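Office Products | News

Roveo Wants You to Wipe the Board

CLETITZ – Roveo will begin selling the Liner, a tabletop whiteboard for small offices and shared desks, in December. It stands up on a table, it takes ordinary markers, and it wipes clean. The company is aware that whiteboards exist.

The Liner grew out of a survey Roveo ran among 422 office workers, 67 of whom said the writing on their nearest wall board was more than a year old. Six of them could not say what language it was in. One respondent reported a sales target for a product the firm had stopped making, circled twice and marked "DO NOT ERASE."

"People treat a wall board like a monument," said Elmarie Joubert, head of product at Roveo. "Put a small one on the table, within arm's reach, and they'll wipe it before lunch. We tested this at length. It was not glamorous work."

Testing took place in Roveo's Hodoroagă office, where each sample board was written on and erased 200 times with four kinds of marker, including the cheap ones that squeak. Boards were left over the weekend with Friday's meeting notes still on them, a condition the test team calls "normal use."

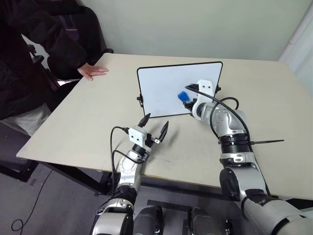
Joubert said the lower corners got extra attention, as that is where most people give up wiping. Staff were also asked to stop writing lunch orders on the samples and did so for most of a day.

The Liner will be sold through office supply stores and Roveo's own shop. Markers are sold separately, and will go missing separately as well.

Press contact: Roveo Press Office, Cletitz | © Roveo. All rights reserved. | Back to top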